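The Great Linen Closet Clear-Out

Posted in: Around the House

If you've been reading along you know the upstairs closet at our place has been a sore spot since we moved in. It's the one between the bathroom and the back bedroom, with the door that sticks, and for years it was where things went when I had company coming in 15 minutes and no better ideas. Towels, sheets, half a Christmas village, the good tablecloth, the bad tablecloth, a sleeping bag that smelled like a campfire. I finally gave it three evenings and a whole Tuesday, and I'm so pleased with myself that you're all getting a gallery page out of it!

Some background for the people who asked about it in December. The closet has four shelves and they're deep, deeper than my arm, so whatever gets pushed to the back stays there until somebody moves out. I'd tried baskets (pretty, but they snagged the flannel sheets). I'd tried cardboard boxes, and they sagged in the middle and the bottoms went soft. Then I tried folding everything the way they do in the videos, so it all stands up in little rows, and that lasted until my brother came to stay and went looking for a washcloth.

So this time I went with plain plastic bins with handles. My friend Huguette Gosselin had been telling me to do this forever. Her whole basement is bins, and she can find a birthday candle down there in the dark. I picked mine up at MacPherson, the hardware place by the bridge, where they stack them up near the paint counter, and I carried them home on the bus, which I do not recommend in wind.

How I sorted it, since I know I'll get asked:

Top shelf is the stuff I want maybe twice a year. Tablecloths, the heavy quilt, holiday things.

Second shelf is sheets, one bin per bed. I put each set inside its own pillowcase, a trick I got from my mother, and I've stopped opening up a fitted sheet to find out what size it is.

Third shelf is towels, and I left those in open stacks. Everybody in this house grabs a towel with wet hands and nobody was ever going to pull out a bin first.

Bottom shelf is the grab bag: extension cords, spare light bulbs, the hot water bottle, first aid things, the sewing tin. I'm still not happy with the bottom shelf, so be kind.

I didn't buy lids. I went back and forth on it (I stood in that aisle so long a man asked if I worked there) but a lid is one more thing to put down somewhere while you're holding a stack of sheets. If you've got a dusty attic, get the lids.

Labels I did with masking tape and a marker. I had a roll of the nice Caltard ones somewhere and of course they turned up two days later, in the sewing tin.

Okay, the bin itself, close up:
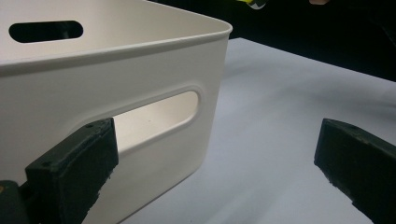 Ravinder MacDonald wrote in to ask whether handle holes let the dust in, and said that after a winter of wiping out storage bins the answer at their house was to lay an old pillowcase over whatever was inside and wash it every couple of months. I love that, and I have plenty of old pillowcases now!

Plain white, rounded corners, and a thick lip that curls over all along the top. The handles are just long openings in the walls, one facing you and another on the far side. I like having something to hook my fingers into when a bin is up over my head.

Next up is the hall cupboard, if I can talk myself into it. I've already found two umbrellas and a jar of buttons in there just by opening the door.

3073 views | 434 likes | 15 comments | Share this post

Recent posts
What I Keep Under the Kitchen Sink
Fitted Sheets, One More Try
The Button Jar
Francine Morin's Mudroom, Before and After
Painting the Back Bedroom (Twice)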